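Dish drying

Dish drying is the removal of water from plates, cups, pans and cutlery after washing. Done by air, by cloth or by machine. Air drying is the oldest of the three and still the most common in small households.

History

Early kitchens mostly stood plates on edge along a shelf or windowsill. Slatted wall racks came later, often hung over the basin so the drips went back in. In the hill town of Karkilik the wall rack was a wedding gift, usually made by an uncle. Hjalti Kárason's survey of old kitchens there lists 167 of them, most painted, a few still in use. Folding counter racks followed, and with them the drip tray.

Air versus cloth

Long argument. Cloth is faster and leaves fewer spots, but a damp towel carries germs from one plate to the next. Agata Ruggiero's pamphlet for the Sokmont cooking school tells students to change towels every 17 plates, a rule few kept. Air drying needs space and a bit of patience. Hard water leaves white marks ether way; a little vinegar in the rinse helps.

Glasses are normaly dried upside down, with a gap underneath for air. Knives point down. Cast iron should never be air dried, it rusts.

Rack types

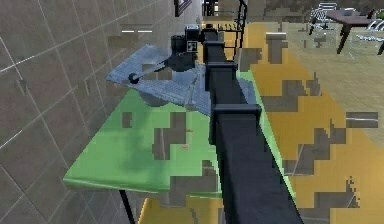 Materials vary a lot. Wood is kind to china but goes black at the joints if never scrubbed. Plastic is cheap, light, cracks in time. Wire is the usual choice for a counter, and comes in plain metal or in colors such as the pale blue-gray one on the green tabletop. Coated wire chips at the corners first, then rust. Bamboo racks sold well for a while, Nodden made 2,000 before dropping the line.

See also: Dish towel, Draining board, Scullery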